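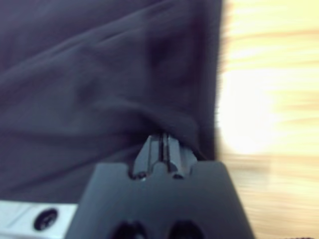 One reader wrote in that she had followed our old washing advice to the letter, turned her sweatshirts inside out, used cold water, and still ended up with a navy one that looked ten years old by its second winter. Could we please put all the dark laundry answers in one place, she asked, and could we say something about dryers this time?

Yes, we can, and we should have done it ages ago! So here is the long version, gathered from the mailbag and from a good many loads of our own.

Home Washing Drying Stains Mending Ask Us

Reading time: 8 minutes

Keeping Dark Clothes Dark: Your Questions

Why do dark clothes fade in the first place?

Mostly they get rubbed. Some dye does wash out, especially in the first few washes, but a lot of what we call fading is really tiny broken fibers standing up on the surface of the cloth and catching the light. That is why the elbows and the edges of the cuffs go pale while the inside of the same shirt looks nearly new. Sunlight does its share too, and so does soap that never got rinsed away (more on that further down, because it's the happiest of the bunch to deal with).

Do I have to sort by color if I wash everything cold?

You can get away with a lot in cold water, and I won't pretend I've never thrown a gray towel in with the black pants. But towels are the one thing I'd keep out. They shed, and they're rough, and dark knits pick up every bit of it. If you only have the patience for one rule, wash dark things with other dark things of about the same weight. Jeans with jeans, T-shirts with T-shirts. Zippers closed, please.

Does vinegar or salt set the dye?

This is the question we get more than any other, and I always feel a little mean answering it. No, not on clothes you bought at a store. The dyes used on most cotton clothing aren't fixed by a splash of vinegar or a handful of salt, however many grandmothers swore by it (mine included). If a new pair of jeans is bleeding, wash it alone a couple of times and let it get the extra out of its system.

How much detergent should I use?

Less than you think. Look at the lines inside the cap, which are awfully hard to see, and start at the lowest one for an ordinary load. We tried this at home for a whole November with the same basket of dark shirts and I was surprised by how much softer they came out. If you live in a hard water area you may need to go up a little.

My black shirts come out with whitish streaks. Are they ruined?

Almost never! Streaks like that are usually detergent that didn't dissolve or didn't rinse. Run the shirts again with no soap at all and plenty of room in the drum. Powder is the usual suspect in cold water, so stir it into a cup of warm water first or switch to a liquid.

Is the dryer really that bad?

It's hard on cotton, yes. All that tumbling is more rubbing, and the lint you pull off the screen used to be your clothes. I hang dark shirts and sweatshirts indoors, away from the window, and give them a few minutes on low at the end if they've gone stiff. When there's a houseful of people and no place to hang anything, use low heat and take things out while the seams are still slightly damp.

What about fleece and fuzzy sweatshirts?

Inside out, cool water, no fabric softener. Softener leaves a coating, and on a brushed fabric it tends to mat the fuzz down into something that feels a bit greasy. For pilling, a little battery shaver works nicely. Lay the garment flat on a hard table, smooth out the wrinkles, and go lightly, because a fold caught in the blade makes a hole (I have the sweater to prove it).

Can I dye something back to its old color?

If it's cotton, linen or rayon, very often you can. Polyester needs its own kind of dye and a lot of heat, and the stitching on cotton clothes is frequently polyester, so don't be startled if the seams stay the old shade. Weigh the garment dry and follow the package. Bleach spots will still show, only less.

How often should I wash a sweatshirt?

When it needs it. If it's been worn over a T-shirt and nobody spilled soup, air it over a chair overnight and wear it again. I go by my nose and the state of the cuffs.

Do you sell any of the products you talk about?

We don't. Fandley Laundry Notes is a reading page and a mailbag, nothing more. If you have a question that isn't covered, send it along with the fiber content from the label, and we'll write back as soon as we can.

Last updated April 13, 2019

Contact Us | © 2019 Fandley Laundry Notes | Back to top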